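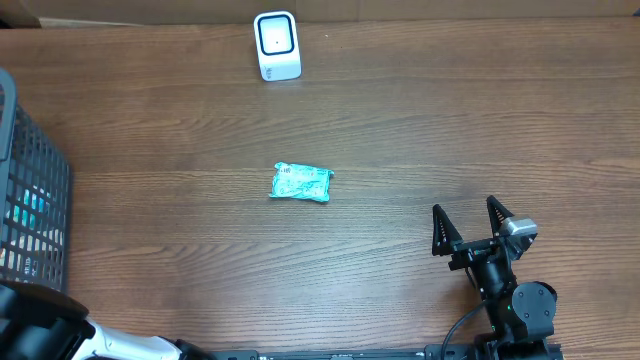
Issue 23, page 5

Equipment: what we should buy before the winter, and what can wait

In the last meeting of the packing group I was asked to write down our plan for the handling cell, so that everybody at Wandier can read it before the budget is closed in September. I will try to keep it short. The prices are from the offers that we have on the desk now, and they may change when we order.

First, the work itself. The task is to pick small soft packs from a table with a two-finger gripper. We chose tissue packs to learn on. They are light and cheap, but the film is shiny and it wrinkles, and the pack gives way when you press it. A hard box forgives a poor grip, a soft pack does not. If we can handle these in every colour and at every angle, the sachets for the Nolier order should be possible also. The sachets are thinner, so this is a hope and I would not put it in a contract.

The largest single line in the plan is the second gripper set, at 669 pounds with the camera bracket included. Blagoje Shehu has asked two suppliers, Tarkel and Issahaku. The Tarkel offer is lower on paper, but the fingers are sold separately and the cable also. When these are added, the two offers come very near to each other. Issahaku asks for 50 per cent with the order and the rest at delivery. Our finance office prefers this way of paying, and so do I.

Please remember that fingers are wearing parts. I have seen plans where the arm is listed with great care, and the fingers and cables are forgotten completely. Then the machine stands still for want of a small piece of plastic, and somebody must ask for a special payment in the middle of the year. I have therefore made a separate line for spares. It contains fingers, screws, one spare cable for each arm and one camera. It is not an exciting line, but I ask you not to cut it first.

Emerson Moura raised a question about the table. At the moment we work on brown wood with a strong grain, and at certain hours the surface gives back a lot of light. He would like a matt grey top and two lamps with diffusers. I agree with the lamps. With the table top I am less sure — the real stations downstairs also have wooden benches, and if we make our practice place too clean we will pay for it later. My proposal is to buy the lamps now and to decide on the top in spring.

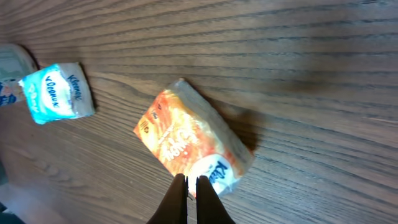 Then there are the consumables, and here we were too optimistic last year. A tissue pack can be used many times, but the film becomes soft and the ends open, and after this it does not behave like a new one. We should have packs in several colours and prints, bought regularly in small amounts from the normal supermarket. Please keep the receipts and write "handling cell" on them. Last year they went to the kitchen account and it took Blagoje a whole afternoon to find them again.

Things I have left out on purpose: a conveyor, a safety fence for the larger arm, and the paid software licence. The conveyor has no use before the picking is reliable. The fence belongs to the building budget, where it was already discussed. For the licence we have a trial until the end of the year, and the people who use it do not yet agree if it saves them time.

For the calculation I have written the equipment off over five years, as we do for the other machines. For the arms and the controller this is reasonable. For the cameras it is perhaps too long, and Emerson thinks that three is better. If finance has a fixed rule for this, I would be glad to know it.

One more item is the working time. The offers do not include installation, so we must plan our own hours for mounting, calibration and the first tests. I did not put a price on these hours, but each team leader should look at the rota and tell me who is free.

The full table with all offers is in the shared folder under Handling Cell. Comments can go to Blagoje or to me, if possible before the budget meeting.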